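Troten-Pads: hand-held gripper recordings for pad comparison

Version of 8/16/20. Maintainer: Prasert Srithong.

Overview

Troten-Pads holds demonstrations recorded with two hand-held grippers on tabletop food items. It was collected to compare finger pads before either one is fitted to the arms. Each episode is a short pick, hold or place, with one video stream per gripper plus finger opening width.

Contents

1,166 episodes in total. 378 of them use both grippers at the same time; the rest use one. Episodes are stored one per folder, numbered from 0. Folders with a missing width log were removed before numbering, so there are no gaps.

Pads compared

Annamalai: soft pad, thicker, higher friction on smooth skins. Leaves fewer marks on tomatoes.
Barico: firmer pad, thinner. Closes more evenly on flat-sided blocks but slips more on citrus.

The pad name is in meta.json under "pad". Both fingers always carry the same type. The two grippers in one episode may not – check both entries.

Objects

Fruit, vegetables and dried food blocks, placed by hand on a table or in a tray. Positions were not measured. Item weights are listed in objects.csv for nearly 300 episodes and left blank elsewhere.

Patterned table covers were kept on purpose. Printed fruit at close to real size is a useful distractor for detectors trained on plain backgrounds, and our first one fired on printed strawberries more often than on cherry tomatoes. Direct sunlight was also left in.

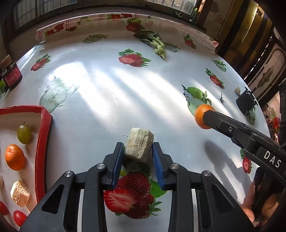

File layout

episode/left.mp4
episode/right.mp4 (two-gripper episodes only)
episode/width.csv
episode/meta.json

Width is in millimeters. Timestamps are in milliseconds from the start of the episode; divide by 1,000 before passing them to the Erkis loader, which expects seconds.

Known issues

Finger width drifts in the February recordings. Use the field "width_corrected" for these.
In single-gripper episodes the file is named left.mp4 whichever hand was used.
Pad wear was not logged. Do not use the set to estimate pad lifetime.
Exposure is automatic and changes when a gripper moves into or out of sunlight.

Contact

Send corrections to Prasert Srithong with the episode number and the pad name.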